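Task box, modular version: gallery

Livport workshop, bench three. Page kept by Matilde Godinho.

The task box is a practice unit made of plastic modules joined side by side. Each module carries one kind of control or connection, and a module can be swapped without rewiring its neighbours. The current layout replaces the single-panel unit from Stedside, which weighed more and had to be sent back whole when one switch failed.

Panels are printed in two colours and joined with tabs and notches. The joint holds without glue. Fit is set by the printer, so panels from different batches should be tried together before the screws go in.

Controls are placed so that each can be worked with one hand. Printed labels are white on the dark panels. The numbering on the slider and on the rotary knob is for reference only - the scales are not calibrated. 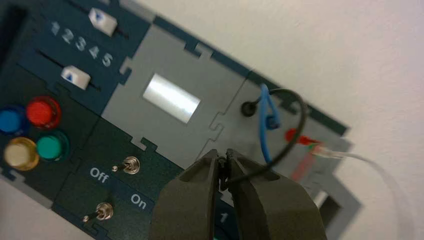
Cable side: black cable, blue wire, round port and red probe tip.

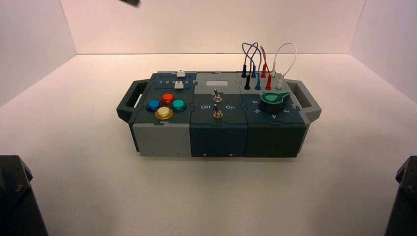
Control side: four push buttons, slider marked 1 to 5, two toggle switches and the green rotary knob.

Handles are rated by us for carrying the box alone. Do not lift it with a supply attached. The bench supply is set to 24 volts and limited to 400 milliamps, enough for every module in the present set.

Leads are the part most often replaced. We cut them to 700 millimetres and order the wire under stock number 303 from Voß. The older Akik leads are stiffer and work loose at the plug end, so use them up on the test rig first.

Drawings for the panels are in the Livport folder, under the February revision. The slider module drawing still shows the old screw spacing and will be corrected with the next batch.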